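Clenenora Centre for Brush Arts
@clenenora

The autumn programme in Chinese calligraphy opens at our Bristden studio in November. This thread sets out the materials provided and the guidance given to new members. 1/6

The programme is supported by the Asamoah Fund, which has awarded the Centre 600 pounds for paper and brushes. Last year members used 2,536 sheets, and 2,000 have been ordered for the coming term. 2/6
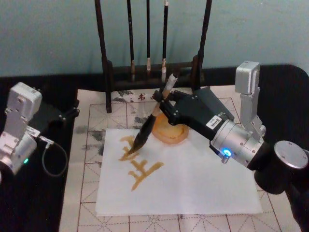
Large brushes are introduced in the second session. Members work on single sheets laid flat and are asked to begin with characters of few strokes. Two characters in golden brown, one below the other, take up the left half of the sheet, and the right half is still blank for further practice. Please fill a sheet before taking another. 3/6

Felt mats are supplied for every place. A mat protects the table and keeps the paper from slipping. Staining from earlier use does not affect the surface, and marked mats will remain in service. 4/6

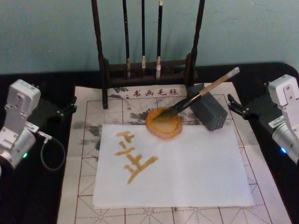 Brush rack, ink dish and paper set out on a gridded felt mat.

Brushes should be rinsed in cold water after each session and hung on the rack with the tips down – never stood on their bristles in a jar. Ink dishes are to be emptied and wiped before they go back to the cupboard. 5/6

There are 51 places this term. Booking is through the Larkeo desk on the ground floor, open until 5 pm. Members who enrolled last year need not register again – their places are held until the end of the month. 6/6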